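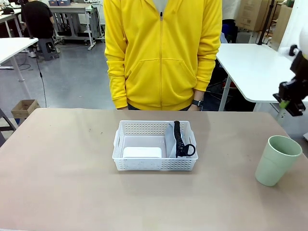 Florkari is a numerical library for solving partial differential equations on structured grids. It is written in C, with bindings for two scripting languages, and is mainly used for groundwater flow, heat conduction and slow diffusion problems. The library began as a rewrite of Elow, an older set of Fortran routines from which it takes its file format and most of its naming rules.

Background

Elow handled only steady problems on rectangular grids with equal spacing. Its routines kept the full coefficient matrix in memory, so grid size was limited by the machine. Florkari stores only the nonzero diagonals. For a five-point stencil this means 3 arrays, as the matrix is symmetric and the lower half is not kept. The change of storage made the old direct solver unusable, and it was replaced by a conjugate gradient solver.

Discretization

Space derivatives are replaced by central differences. Where the coefficient of conduction changes from cell to cell, the value at the shared face is taken as the harmonic mean of the two cell values. An arithmetic mean can be selected, but it overstates flow across a face where one side is nearly closed.

Time stepping is explicit, fully implicit or Crank-Nicolson. The explicit scheme checks the step against the stability limit before the run starts and stops with error code 34 if the limit is passed. Crank-Nicolson is stable for any step size in linear diffusion problems, although large steps may leave slowly decaying oscillations near sharp fronts.

Solver

The conjugate gradient solver can be run with a diagonal preconditioner or with incomplete Cholesky factorization. The second needs fewer iterations on most grids but is harder to run in parallel. Iteration ends when the norm of the residual, divided by the norm of the right-hand side, falls below a tolerance set by the user. The default upper limit is 3000 iterations.

The Kettunen module adds a multigrid cycle for grids whose side lengths can be halved several times. Other grids are padded with inactive cells. Padding is done in memory only and does not appear in the output files.

File format

Input is a plain text file with a header, a grid block and one block for each boundary. Lines starting with an exclamation mark are skipped. Values that are missing from a grid block are read as zero, a behavior kept from Elow.

See also

Homura (mesh viewer)
Finite difference method
Sparse matrix

Last edited 20/05/2022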